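Grondham Museum to Show Fossil Sea Reptile from Mak Quarry

GRONDHAM – The partial skeleton of a marine reptile found in the Mak quarry will go on public display at the Grondham Museum in May. The find includes the skull, 27 vertebrae and most of one front flipper. The animal was around 16 feet long.

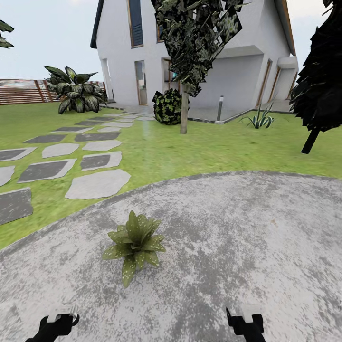

Computer rendering: white house with lawn and round patio.

A team from the Enico Institute spent five months freeing the bones from hard shale. Bite marks on four of the ribs suggest that a larger animal fed on the carcass.

The work was paid for by the Arnetti Fund. Admission to the fossil hall is free, and doors open at 10 a.m.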